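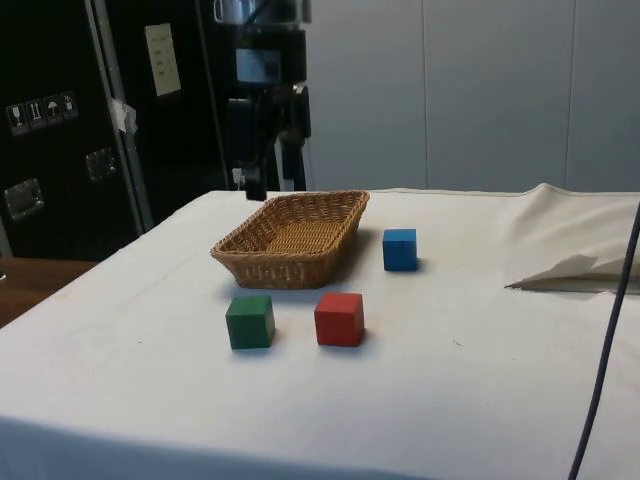
Woven basket with blue, green and red wooden cubes.

Ruvilora Toy Library: progress report to the Chang Family Fund
Second reporting period, to the end of September
Prepared by Carmela Pastor, coordinator

Where we are up to

The van is on the road! When we last reported it was still sitting behind the hall at Ruvilora waiting on a roadworthy and a set of shelves, and we were running the outer stops from the back of my station wagon. It now visits six stops on a fortnightly loop, including both of the Cusoncombe ones (the school and the showground), and the difference in what we can carry is enormous. Families can borrow ride-ons, train sets and the big floor puzzles on the day they ask for them, where before they had to wait for me to bring them out on the next run.

The Cusoncombe school stop has been the happy surprise of the period. We planned it as a half-hour pause after the morning bell and it has turned into a proper session, with mums, dads and a good many grandparents staying on for a cuppa while the little ones try things out on the rug. The principal has since offered us the old canteen for wet mornings, and we've said yes please.

Membership

We asked you for the fee waiver so that cost would not keep anyone away, and it is being used. New members are ticking the waiver box on the form without having to explain themselves to anyone, which was your suggestion and a very good one. Several families who let their membership lapse before the grant have come back. The form itself has been cut down to a single page and is available at every stop.

Collection

Radymyr Dovhaniuk has rebuilt the catalogue from scratch. The old one lived in a card file and a spreadsheet that disagreed with each other, and he went through every shelf, bag and tub over the winter to sort out which was right (often neither). Each item now has a number, a parts list and a note of the age it suits. Loans are recorded in Predetari, the lending software we bought with the equipment line of the grant. It took a bit of getting used to, and the receipts print with the due date in tiny type, but returns are much quicker and we can finally see what is out and where.

What we can see is that plain, open-ended toys go out again almost as soon as they come back. Blocks, baskets, scarves, animals, anything that pours. Battery toys sit on the shelf a good deal longer. We have moved part of the purchasing money across accordingly, within the limits in the agreement, and have bought more timber sets and more things for babies under one, who were poorly served before.
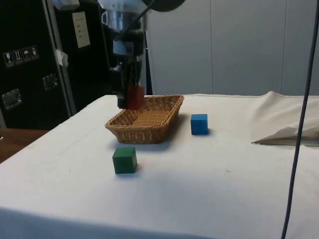
What happens if a piece goes missing while a toy is on loan?
Families tell us at the stop or on the return slip, we check it against the parts list, and the toy goes back out with the list amended if it still works without the piece. There is no fine. A toy that can't be used safely is set aside for repair or taken out of the collection.

Repairs

The repair mornings have grown into something of their own. We held four this period at the Ruvilora hall and people brought their own broken toys along as well as ours, so we set up a second bench. A retired cabinet maker fixed a dolls' house we had given up on, and a Year 9 student re-strung a xylophone beautifully. We would love to run the next lot at Cusoncombe if we can find a room with decent light and enough power points.

What has been harder

Fuel has cost more than we budgeted. We've covered the gap this period from our own fundraising (the sausage sizzle at the election did very nicely) and we are not asking for anything extra, but we'd like to talk to you about the travel line before the next budget goes in.

Mobile reception is poor at the two river stops. Predetari won't record a loan offline, so we write those loans in an exercise book and enter them back at the hall. It works, it's just slow, and a couple of entries have been doubled up. Radymyr is trying an external aerial on the van.

We are also short of drivers. Five people are now cleared to drive, though most of them work during the week and school holidays leave us thin. Two runs were cancelled in the July break. Families were told by text the night before and all loans were extended to the following visit.

Next period

Our plans are to keep the loop as it is, settle the wet-weather arrangement at Cusoncombe school in writing, and start a small story-and-play session at the showground stop, 10 am, with the shire library lending us the books. We'll also be surveying members before Christmas and will send you the results with the financial acquittal.

Please come out for a run with us if anyone from the Fund is up this way. The loop takes most of a day, lunch is at the Cusoncombe bakery, and there's a spare seat in the van.

Attachments: income and expenditure statement; stop timetable; copy of the new membership form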